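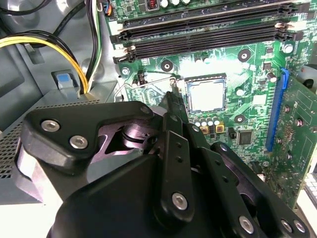 Memory slots beside the processor socket, with a module in the top row.

Desktop Refurbishing at Flondholm: Frequently Asked Questions

Last updated 5/21/23

What do you take in?
Desktop computers of any make, in tower or small cases. They don't have to work. We also take loose memory modules, power leads and working hard drives. We don't take laptops, printers or screens. The Rampersad recycling point in Ikville will take screens if you ring them first.

Does it matter if parts are missing?
No. Plenty of machines arrive without a drive or with only one module of memory. Leave the side panel on if you have it, and put any loose screws in an envelope taped to the outside of the case. Please don't drop them inside.

Should I take the drive out before I hand the computer over?
You can if you want to. If you leave it in, we wipe it before anything else is done and send you an email when that is finished. Drives that fail the wipe are drilled and go for scrap. We can't get files back for you once a machine has been booked in, so copy what you need first.

Can I open the case at home and look inside?
Yes. Switch off at the wall, pull the mains lead out, then hold the power button in for a few seconds. Touch bare metal on the case before you touch anything on the board. Leave the power supply closed, whatever the fault is.

How do I take out a memory module?
Lay the case on its side so the board is flat. Press the latches at the ends of the slot outwards and the module will lift. Some boards have a latch at one end only. Hold the module by its short edges and pull it straight up. Put it in an anti-static bag, or a clean paper envelope if you haven't got one.

And how do I put one in?
Open the latches, line the notch in the module up with the ridge in the slot, and push down on both ends until the latches close. It takes more force than most people expect, but if the notch is in the wrong place it won't go in at all. Stop and turn it round.

Do the slot colours mean anything?
Usually they show which slots work as a pair, but makers don't all use them the same way. Latches and clips can be different colours on the same board too. Go by the board's manual. If you bring us the model number we can generally find a copy.

What about the processor?
Leave it where it is unless you have a reason to move it. If you do take one out, never touch the contacts in the socket. On boards where the pins are in the socket, a bent one can mean the whole board is lost. Sorcha Gourlay can straighten them under the magnifier some of the time - not always.

My board has a capacitor with a bulging top. Is it worth repairing?
Sometimes. Dumisani Steyn does soldering at the October repair day and will look at it then. Outside that day we use the board for parts. A flat top doesn't prove a capacitor is sound, so mention it if the machine has been cutting out.

Where do the finished computers go?
To households and small groups in Ikville, through the Ikance scheme. Last year 96 went out. Each one comes with a keyboard, a mouse and a mains lead.

How do I apply for one?
Fill in the form at the front desk or ask Elif Naz Duman to post you one. There is a limit of 2 machines per group and one per household. The wait depends on what has come in.

Is there any guarantee?
If it stops working in the first 2 months, bring it back and we will mend it or swap it. After that we will still look at it, but you may need to pay for parts.

Can I buy spare parts from you?
Yes, memory and leads mostly. We have a stock list of 700 items, which Kiyoshi Arai keeps up to date. Boards are sold as seen and can't be returned.

Can I come and learn to do this?
Yes, there is bench space for beginners. Wear closed shoes and tie long hair back. Tools are provided, though some people prefer to bring their own screwdrivers - put your name on them.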